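About Kenano

Kenano is a home skills school in Punville, and we teach the things that keep a home running: making a bed, washing a load of laundry without turning everything gray, folding a fitted sheet, clearing a surface that has collected a month's worth of odds and ends. We love this stuff! We think it deserves a proper place to be learned, with real beds and real laundry and plenty of time to get it wrong.

How we started

The school began with a single evening class called Sheets and Towels, held in a borrowed room above the Van der Linden furniture store. There were 7 people in it. We had one bed, one set of sheets and a kitchen table for folding on, and by the second week people were bringing in their own duvet covers in shopping bags and asking whether we could do those next. (We could. We did duvet covers for a month.)

After that came a class on washing and drying, then one on small rooms, and then one we named Dolora, after the street where we rented our first real space. Dolora is still our longest course and the one we are proudest of. It runs for 23 sessions and covers a whole home, starting with the bed and finishing with the drawer everybody has and never wants to open.

What we teach

Beds come first, and they always have. A bed is usually the biggest surface in the room, and when it is made, the rest of the room suddenly looks possible. We start with a plain bottom sheet. You learn to find the long side by feel, to set the first corner properly and to work across from it, smoothing from the middle outward with the flat of your forearm. Hospital corners are taught, and so is the much quicker version that most of us use at home.

Then we make it harder. Beds don't stay clear for long in real life – they end up holding the shirt you decided against, a pen, a letter you meant to answer, something that rolled out of a bag. So we practice on beds with things on them. The first pass is only for sorting: cloth goes together, paper goes together, and small hard things get picked up before anybody touches the sheet. Pens come off early. We have learned that one the hard way, and the laundry class has a whole evening on ink.

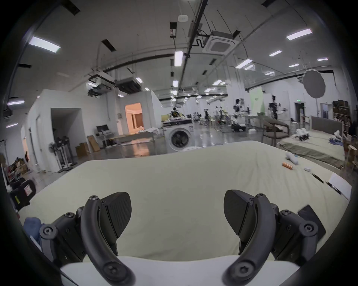
The second pass is for the cloth. Crumpled things get shaken out once and looked at, then either folded or sent to the wash, and we ask people to decide right there with the thing in their hands. Putting it on a chair doesn't count as deciding. It's a small rule, but it is the one former students mention most when they write to us, usually along with a confession about a chair.

Only then do we go back to the sheet. Pull from the foot, not the side, and don't chase every wrinkle. A sheet that has been slept on has wrinkles in it and it's still a good sheet.

Laundry is the other half of what we do. We teach on front loaders because that is what most people in our classes have, and we spend a lot longer on what happens before the door closes than on the buttons. Check the pockets. Close the zippers. Turn the dark things inside out, leave enough room at the top of the drum to fit your hand, and please use less detergent than you think you need. People are amazed by that last one! We also cover wiping down the door seal, which takes a minute, and leaving the door open afterward so the drum can air out.

Folding gets its own sessions, and they tend to be the noisiest. Everyone folds the way they were taught as a kid and everyone is ready to defend it. We show three ways to fold a towel and let people pick the one that fits their shelf. Fitted sheets take most of an evening, and there is always a cheer when the first one comes out flat.

Who comes to us

All sorts of people. We have students moving into a first apartment, parents who want to hand over some of the work and aren't sure how to explain it, people starting again in a new place after a long time in an old one. We have couples who come together and are very polite about each other's corners. Since we opened, 1,433 people have finished at least one of our courses, and a good number of them came back for a second.

You don't need any experience. You don't need to be tidy either, and several of our teachers will tell you at length that they are not.

How the classes work

We keep groups small enough that everyone gets time at a bed, and we repeat things a lot. Short classes take a single evening, from 6:30 until 9. Dolora meets in the mornings and again in the evenings, and you can switch between the two if your shifts change.

Please wear something you can bend and kneel in. We supply sheets, blankets, pillows and detergent. You are welcome to bring one item from home that has been defeating you – a quilt that won't go back in its bag, a shirt with a stain, a mystery care label – and we will have a go at it together at the end.

A single evening costs $40, tea included. New courses open for booking in August, and we keep a waiting list for Dolora all year round. If a class you want is full, put your name down anyway, as places do come up and we would love to see you in Punville.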